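Robotic picking at Zascombe

Robotic picking at Zascombe refers to the use of robot arms to sort mixed goods at the returns depot operated by the distribution firm Zascombe in Taltholm. The depot receives household and garden items sent back by customers of several retailers, separates them by type, and passes them on for resale, repair, or scrap. Automated picking was introduced on part of the sorting floor in January and has since changed the content of most jobs in the department, as well as the shift pattern, the pay grades, and the training given to new staff.

Background

Returned goods were previously sorted by hand at a row of standing benches. A sorter emptied a carton, identified each item, checked it for damage, scanned a label where one was present, and placed the item in one of several outgoing containers. The catalog used at the benches listed 1816 item types. Items without labels were described by the sorter in a free text field, a step that accounted for much of the variation in handling time between experienced and new workers.

The work involved repeated reaching and twisting. Shoulder and wrist complaints were the most common entries in the department's health log, and sorters rotated between benches and lighter duties every two hours under a local agreement.

Equipment and operation

The picking cells use a jointed arm fitted with a two-finger gripper. Items are tipped into an open metal bin, and a fixed camera mounted near the workspace records its contents. Software proposes a grasp point for one item, the arm attempts the lift, and the item is carried to a second position to be identified. If the lift fails, the system selects another grasp point or another item. After three failed attempts on the same item, the cell stops and calls an operator.

Mixed bins are harder to pick from than bins holding a single product. Rigid items with a clear handle or edge are generally lifted on the first attempt. Soft goods, such as fabric pouches, change shape under the fingers and may slip, while clear packaging can confuse the depth measurement. Items lying close to a wall leave little room for the gripper to open. 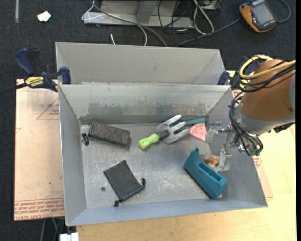 Gripper over a metal bin of mixed items, including a garden hand fork with a lime-green handle and a black drawstring pouch.

Each change to the grasp software is tested on a bin of assorted objects before it is released to the sorting floor. The current release was accepted after a run of 399 picks. Test records are kept by the cell technicians and may be read by any member of the department.

Changes in work

The introduction of the cells divided the former sorter position into two roles. Cell operators supervise the arms, clear stoppages, and remove items that the system has rejected. Exception sorters work at the remaining benches and handle goods unsuitable for automatic picking, among them liquids, bundled sets, and anything with exposed blades. One operator supervises two cells.

Physical load has fallen for operators, who lift mainly during stoppages. Attention demands have risen. Stoppages arrive irregularly and often in clusters, and operators have reported that long quiet periods are more tiring than steady handling. Exception sorters have seen the opposite effect: with simple items removed from their stream, the average item at the bench takes longer to assess, and the former hourly target was withdrawn as a result.

Knowledge held by experienced sorters has proved important to the running of the cells. Rules for rejecting an item were first drafted by the software supplier, Endholm, and later rewritten with the bench staff, who could name the faults typical of particular goods. Pranab Jayawardena, a former bench sorter and now lead operator, compiled the list of defects used in the present rules.

Staffing and agreements

No dismissals were made when the cells were installed. Vacant positions were left open, and 5 sorters moved to the firm's packing site at Thân under a transfer scheme. An agreement signed on 9th July fixed the pay of both new roles at one grade and limited the use of cell data. Pick and stoppage records may be used for maintenance and planning but not for the assessment of individual workers. The agreement also gives operators the right to halt a cell without prior approval.

Training for operators covers safe entry to the cell, gripper inspection, and basic fault finding. Exception sorters receive the first part only, and may apply for the remainder after completing their probation period.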